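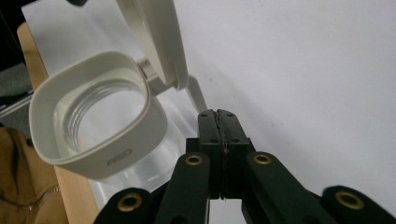 *Bay 4, glass container, lid open. Pads closed, with light showing along the seam.*

**Hand-held gripper check, Ekia bench, Hinham**

Inspection: Sat 19 July
Checked by: Signe Hedegaard
Second check: Nicanor Ocampo
Reason for check: gripper failed to release, glass dropped, fault report from Daranee Duangkaew

Marks used: OK / Fix (can be used once done) / Stop (out of use until signed off).

## What was reported

Daranee was closing a flip lid with one gripper and steadying the glass with the other. She let go of the trigger on the right-hand unit and the fingers stayed shut. When she lifted her hand the glass came up with it, tipped and fell back on the table. The rim chipped. No cuts. Work stopped and the glass was binned in the sharps tub.

The same unit had a sticky trigger written up in March. The entry says "cleaned, fine now" and has no initials.

## A. Fingers and pads

- [x] Pads secure, no rocking when pushed sideways. **OK**, both units.
- [x] Pad screws present and below the pad face. **OK.** Run a fingernail over each hole. A screw head standing proud will mark glass before you can see it.
- [ ] Pads meet evenly. **Fix.** The gap is narrow but it is there on both units, and the pads should touch along their full length. Nicanor thinks it has been like this since the pads were changed and has nothing to do with the sticking. I agree, but it still needs shimming. A pad that bears on one edge puts all the load in a line, and a thin glass neck doesn't like that.
- [x] Pad surface clean. **OK** after wiping. There was a film on the right unit that felt like hand cream.

## B. Arms and pivots

- [x] Arms straight, no cracks at the ends. **OK.** Looked at with a torch.
- [x] Brass rings seated in the arms. **OK** on the left unit.
- [ ] Brass rings, right unit. **Stop.** One of the lower ones turns with the arm when it ought to stay put. With the ring turning, the arm binds a little before full opening. We could get it to stick 3 times in 60 closings, always after a hard squeeze and never after a light one.
- [ ] Return spring. **Stop.** The right unit opens more slowly than the left. Swap the spring when the ring is done, then repeat the 60 closings and write down the result even if it is nil.

*Comment, N. Ocampo:* I would not call this a spring fault. The spring is tired but it copes as long as the ring sits still. Change both, but if only one part arrives, fit the ring first.

*Comment, S.H.:* Agreed on the order. It stays on Stop until both are in.

## C. Trigger and release

- [x] Trigger moves freely with the fingers empty. **OK**, both.
- [ ] Fingers open fully when the trigger is let go after a firm grip. **Stop**, right unit, see B.
- [x] Operator can open the fingers by hand. **OK**, though Daranee had not been shown how. Hold the unit still, push the two pads apart with the free hand, keep your fingertips away from the arms. If both hands are in use, put the other unit down first.

The release drill used to be part of the first-day talk and has dropped out of it. Elínborg Vídalín is putting it back in.

## D. Glass and lids

- [x] Glass checked for chips before use. **OK** for the replacement. Check the rim with the lid up, and look through the threads of the neck as well as at them.
- [x] Collar screwed down square. **OK.**
- [ ] Lid hinge sound. **Fix.** It holds the lid open, but there is play in it. Someone has been pushing the lid back past its stop with the pads. Close it from the front edge and let the hinge do the rest.
- [ ] Handle kept clear of the fingers when the body is being gripped. **Fix**, by practice. On this type the handle comes down from the hinge side, so if you come in from there the pads reach it first. Turn the glass before gripping.

Clear glass on a white table is hard to see from above. Elínborg Bisgaard has asked for a grey mat under it. No objection from me, provided it lies flat and doesn't slide.

## E. Table, cables and floor

- [x] Table locked between the rails, no lift at the corners. **OK.**
- [x] Wooden edging free of splinters. **OK.**
- [ ] Left unit cable. **Fix.** It runs out over the working surface, where the glass gets slid about. Take it off the back of the hand and over the table edge with one clip.
- [ ] Right unit, loop on the side nearest the rail. **Fix.** Too long. It should not be able to catch on the edge when the hand comes back.
- [ ] Floor cable beside the left rail. **Fix.** Cover strip or reroute. People step in from that side.
- [ ] Cables bunched at the far end. **Fix.** Not in the walkway, but a foot in there would pull on the stands.
- [x] Tripod and stand feet firm. **OK.** Pushed each one by hand.
- [x] Hazard tape stuck down. **OK** — one corner pressed back.

*Comment, E. Bisgaard:* The floor cable was on the last list too. Can it have a name against it this time?

*Comment, S.H.:* Mine.

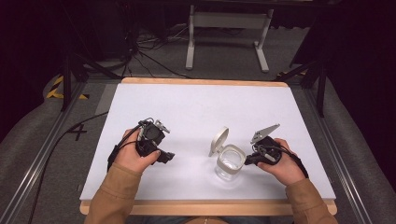
## F. Operator

- [x] Sleeves close-fitting at the wrist. **OK.** Long sleeves are allowed at this bench, loose cuffs are not.
- [ ] Eye protection available at the bay. **Fix.** There were 2 pairs in the drawer and one was scratched too badly to use. Replace it.
- [x] Operator knows who to tell. **OK.** Daranee stopped and reported straight away and left everything where it was, and that made the fault much easier to find.

## G. Actions

| Item | Who | State |
|---|---|---|
| Replace loose ring, right unit | Nicanor | Part ordered from Østergaard |
| Replace return spring, right unit | Nicanor | Waiting on the same order |
| Shim pads, both units | Nicanor | Open |
| Clip left unit cable, shorten loop on right | Daranee | Open |
| Floor cable by left rail | Signe | Open |
| Tidy cables at far end | Elínborg B. | Open |
| Release drill in first-day talk | Elínborg V. | Draft with Signe |
| Eye protection | Elínborg V. | Open |

The right unit is tagged and in the locked cupboard. Don't borrow the one from the Runis bench to fill the gap — it has the older rings and hasn't been through this list. One-handed work can carry on with the left unit once its cable is clipped and the pads are shimmed, on plastic containers only.

Signed: S. Hedegaard, N. Ocampo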